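4.3 Loading the two-arm cell and checking the approach poses

Before you start, the Munow planner must be installed and the license must be active. Close all other simulation windows.

1. Start Tillel Studio and choose File > Open cell. Select the cell with two arms and one table.
2. Wait until both arms show the status "Ready" in the left panel.
3. Open the Parts tab. The tray and the five slots are listed there with their frames. Do not rename the frames, the planner finds them by name.
4. Set the speed to 20 percent for both arms. 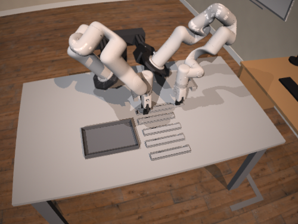

5. Open Planning > Limits. Set the minimum distance between the arms to 34 mm and the time limit for one plan to 2000 ms.
6. Select the first slot as target and press Plan. The path is drawn as a green line. If the line is red, see section 4.6.
7. Press Step to move along the path one point at a time. Look at both grippers after every step.

Note: The distance check uses simplified shapes of the links. It can report a contact a little before the real shapes touch.

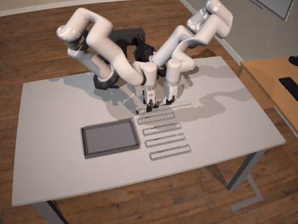
Figure 4-5. Both grippers above the table, with the tray and the row of slots.

8. If all points are accepted, save the path with Save as approach.
9. Repeat steps 6 to 8 for the other slots.

Caution: Do not set the speed to 100 percent before every approach is saved. The Stop button in the simulation does not stop a connected controller.

Last change of this section: February 19, 2021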